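Kitchen and Shop Assistant, Brorkville Community Larder

Part-time, 17 hours a week, fixed term until the end of August with a chance of being extended

We are looking for someone to help run the larder and the small shop next to it. The larder gives out food parcels to about 50 households a week. The shop sells donated kitchenware and toys, and what it takes goes towards fresh food.

You will sort deliveries, check dates, pack parcels and serve in the shop. There is some lifting - sacks of potatoes, mostly - and one early start a week to meet the Gagnon van. You will also price donations and keep the shelves in order. Stock is logged on Sirlow, and we will show you how to use it.

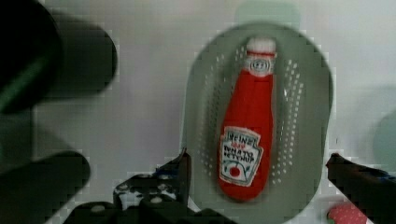 Dirk Van Loon did the job for 3 years and says the packing is easy to pick up, but you need to like talking to people, as some of those who come in will not speak to anyone else that day. He also says to bring a decent pair of shoes.

You don't need experience or qualifications. A food hygiene certificate is useful, and we will pay for the course if you haven't got one. You must be over 18 and able to work one Saturday shift a month - swaps can be arranged.

Breaks are paid and lunch is provided. You get a 30 per cent discount in the shop.

To apply, send a short letter saying why you want the job and when you could start. We don't need a CV. Letters can be handed in at the counter and should reach us by April 6, 2026.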